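Search the list archive Go
2024-07-12
Posted by: list member, Nundidstead

On the list, someone wrote:
> I've got an old Dell desktop from the Clindeck clear-out and it
> won't stay on. Is it worth opening up, or straight to the tip?

Oh, do open it up! I've had the lid off one this week and I'm quite enjoying myself (small pleasures). Unplug it first, obviously, and give it a few minutes before you go poking about.

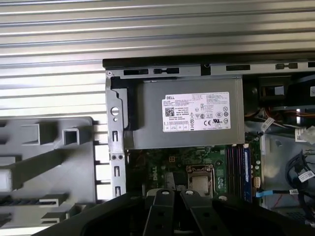 I'd start with the power supply. Copy down what's on the label before you order another, as the one I bought from Nyanda for 16 quid had the wrong plugs and I've still not had my money back. Then look at the leads where they meet the board and push each one home. Mine cut out for weeks over one that had worked itself half off!

> Also, could it be the memory?
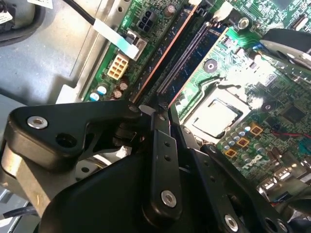 Could well be. Take the sticks out, put one back on its own and try it, then swap. They need a firmer shove than you'd think, and the clips should click. If it still sulks, bring it along to Endetden and we'll have a look over a cuppa.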